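The Hollenstein Bell

My aunt Tonantzin left me the house in Herkilano, the goat shed behind it, and the bell. The lawyer read those out in that order, and I remember thinking the bell must be one of those little brass things you ring for soup. I signed everything. I even thanked him!

The bell was up in the attic and it was as big as a washing machine.

I should say that I'd been to the house exactly 2 times before, both when I was small enough to be carried from the car, so I had no memory of an attic at all. What I remembered was a green staircase and a smell like pencils. The staircase had been painted brown at some point but the smell was still there, and I stood in the front hall with my suitcase and sniffed like a dog for a good long while before I went up.

It hung from a beam on a chain, with no rope and no clapper. Somebody had stuffed the inside with blankets. I pulled one out and then another, and there was a whole linen closet up in that bell, and when I'd gotten the last one down (a pink crib blanket with a rabbit on it, which I'm pretty sure was mine) I saw there were letters cast around the inside of the lip. HOLLENSTEIN. No date, no saint, none of the stuff you'd expect.

I did what anybody would do. I knocked on it with my knuckles.

Nothing much. A sort of clunk, like knocking on a full oil tank. I felt a little cheated and went down to see what she'd left in the pantry, which was peaches and more peaches.

The neighbor came over that evening. His name was Shota Ikeda and he had the place across the lane, with the good fence, and he stood on my step with his hat in his hands and asked me very politely if I had touched the bell.

"I knocked on it," I said.

"How many times?"

I had to think. "Three? Maybe four."

He closed his eyes. Then he asked if he could come in and sit down, and I gave him peaches, because that's what there was.

"Your aunt never told you," he said.

"My aunt sent me a card every October with a twenty in it. That's really the whole of what my aunt told me."

He ate a whole peach before he said anything else, and he was a slow eater. What he said was that the bell had come over the pass from Stilturitz before there was a road, on a sled, and that two villages had argued over it for so long that in the end they'd put it in a private attic where neither of them could have it. It didn't ring, he said. It had never rung, that anyone knew of. But if you struck it, people remembered things.

"What kind of things?"

"Where they put their keys, mostly," he said. "Sometimes it's worse."

I laughed, and he didn't, and there was a knock at the door.

It was a woman in an apron with flour up to her elbows. She looked straight past me to Shota and said, "I owe you for a ladder." He said he knew. She said she'd only just thought of it, she'd been rolling out dough and there it was, the ladder, clear as anything, leaning on her mother's plum tree with his name burned in the side. She gave him some folded bills right there in my hall. Then she looked at me and said, "You're the niece. You bit me once," and left.

They kept coming until it was dark. A man brought back a library book – to my house, I don't know why, I suppose he figured it was my fault. Two brothers who hadn't spoken in years stood in the lane shouting about which of them had left a gate open, and then both stopped at the same second and looked toward the hill, and the older one said, "Oh. It was Dad." And they walked off together, not friendly exactly, but in the same direction.

I wanted to know why it hadn't worked on me. I'd been the one with my head practically inside it.

"Give it time," Shota said. He was drying my dishes by then. "It takes the nearest ones last."

So I went to bed and I lay there waiting for it. I was nervous, I'll admit that! I went through everything I could think of that I might have forgotten on purpose. The car I scraped in the parking garage. The thing I said at Halalik, at the wedding, to the groom's mother. But I remembered all of those just fine, thanks very much, no bell needed.

It came a bit after the clock in the kitchen did its 10 strikes. And it was so small that I almost missed it.

I was on the green stairs. I was sitting on the seventh one up, and I knew it was the seventh because my aunt was counting for me and she'd stopped at 7 and sat down next to me, and she had a yellow block in her hand. Just a toy block, a plain one, no letter on it. She was showing me how to put it on the stair without making any noise. That was the game. You had to set it down so quietly that the other person, with her eyes shut, wouldn't know you'd done it. And then you said "now," and she had to guess if it was down already or still in your hand.

I was terrible at it. I kept giggling. She was wonderful at it, she could put that block down like snow. And upstairs somewhere there was a man's voice, and my mother's voice, and they were both getting louder, and every time they got louder my aunt would say, "Shh, listen, is it down yet?" And I'd squeeze my eyes shut and listen as hard as I could to that block. I listened so hard I didn't hear one word they said.

That was it. That was the whole thing.

I got up and went and sat on the stairs in my pajamas. I picked at the brown paint with my thumbnail until I got to some green. I'd always been told that I was too young to remember my parents splitting up, and people said it in this pleased way, like I'd gotten out of a dentist appointment, and all that time I'd thought it was luck.

In the morning Shota was at the door again with his hat in his hands, and a carton of eggs on top of the hat.

"Well?" he said.

"It was a block," I told him. "A yellow block."

He nodded as if that was a perfectly good thing to have been told. Then he said we'd better get the blankets back in before the wind changed, because the beam creaked and sometimes that was enough to set it off, and he personally had 20 years of marriage he'd prefer to go on remembering the way he did now.

So we went up. It's a lot harder putting blankets into a bell than taking them out – you have to hold the bottom ones with your head while you push the others up past them – and we were both sweating and swearing by the end. I kept the pink one back. I figured one rabbit more or less wouldn't matter.

I still haven't found the block. I've been through the pantry and the goat shed and the trunk under the eaves, and I've had my arm down behind the bath as far as the shoulder. Shota says she probably gave it away. I don't think so. I think she set it down someplace, very quietly, and she's waiting for me to say if it's down yet.

Some nights I sit on the seventh stair and shut my eyes, and I can hear the chain settle up there, and the goats across the lane, and his radio. I'm getting better at it. I didn't giggle at all last night.
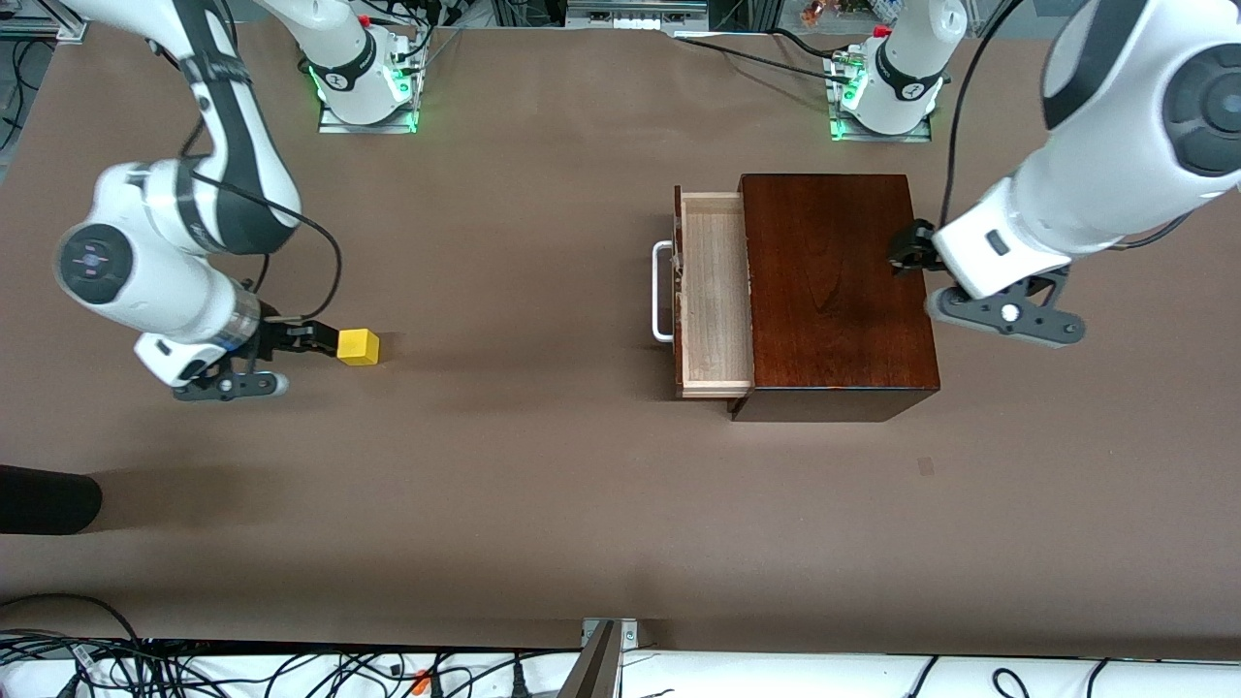 A yellow block, set down on a brown tabletop.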